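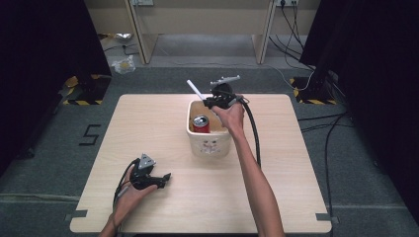

Folildale Table Tidying, README

Hi! I put this collection together because I love watching how people deal with small clutter, the stuff that piles up on a side table and never quite has a home. Every recording is one short bit of tidying: a thing gets picked up, put in a container, taken out again or moved over to the other side.

What's in the folders

Each folder is one container with its own set of things. The ceramic planter with the face on the front is my favorite (I bought it for herbs, and the herbs did not make it). Cans and straws go in that one. There are 11 folders right now, and 20 recordings in most of them. Drarnden is the short one with only 10, so please don't lean on it too hard if you're comparing folders.

How I named things

Container first, then the item, then what was supposed to happen to it, so you get names like planter_straw_in. I used "can" for any drink can and never bothered with flavors. "Straw" covers anything long, thin and straw-shaped. Miroslava Bilyk wanted separate words for those and she was probably right, but I'd already labeled half the set by then!

Stuff to watch out for

Tall items lean. A straw in a wide planter slides along the rim until it finds a corner, and I counted that as fine as long as the end was inside. If you need things standing up straight, check the notes column before you use a recording.

Anything over 30 seconds went into the "slow" folder. Tamara Zakharchenko went through those and marked the ones worth keeping.

Changes

October 24, 2022: renamed the Pavliuk folder, fixed the labels that said "basket" in one place and "planter" in another.

Still to do: the mugs. I have so many mugs.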